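성공률 하나로는 조작 정책을 평가할 수 없다

글: 나이마 아부 제이드
2020년 4월 2일

모방학습 기반 조작 연구에서 표에 실리는 숫자는 대개 성공률 하나다. 우리 그룹도 다르지 않았다. Oltine 정책은 시연 498건으로 학습했고, 물체를 집어 지정된 위치로 옮기는 과제에서 기준 모델보다 높은 성공률을 보였다. 필자는 이 결과를 근거로 일반화를 주장하는 데 반대한다.

첫째 이유는 초기 배치의 분포다. 평가 40회 가운데 대부분이 시연 때와 비슷한 물체 간격에서 시작했다. 물체 사이가 넓으면 접근 경로의 선택지가 많고, 자세 추정이 조금 틀려도 손가락이 이웃 물체에 닿지 않는다. 이런 조건의 성공률은 정책의 정밀도보다 작업대의 여유를 반영할 가능성이 크다.

둘째는 시점이다. 손목 카메라의 영상에서는 그리퍼 자체가 화면 아래쪽을 차지하고, 옆으로 누운 병은 뚜껑 쪽에서 보면 길이가 크게 단축된다. 트레이나 손잡이 달린 나무 상자처럼 큰 물체는 일부만 들어온다. 정책이 병의 축 방향을 추정하는지, 붉은 영역의 중심만 따라가는지는 성공률로 구분되지 않는다.

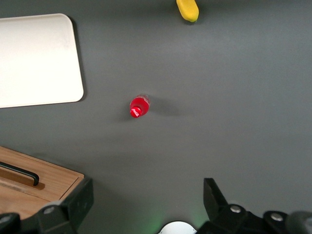

무엇을 보고해야 하는가

최소한 네 항목이 필요하다. 초기 배치의 분포, 물체 간 최소 거리, 첫 파지 시도의 성공 여부, 재시도 횟수다. 암르 라드완은 항목이 늘면 그룹 간 비교가 어려워진다고 반론했다. 타당한 지적이나, 배치 조건이 공개되지 않은 비교는 지금도 성립하지 않는다.

시연 수를 1000건으로 늘리자는 제안에도 유보적이다. 같은 간격, 같은 조명에서 수집한 시연은 건수가 늘어도 분포를 넓히지 못한다. 필자라면 건수를 그대로 두고 병의 방향과 그림자 조건을 바꾸어 다시 수집하겠다. 인탄 유소프가 제안한 배치 기록 양식은 9월 수집분부터 적용할 예정이며, 기존 498건에도 초기 프레임을 기준으로 소급해 기입한다.

최종 수정: 본문 중 평가 횟수 표기 정정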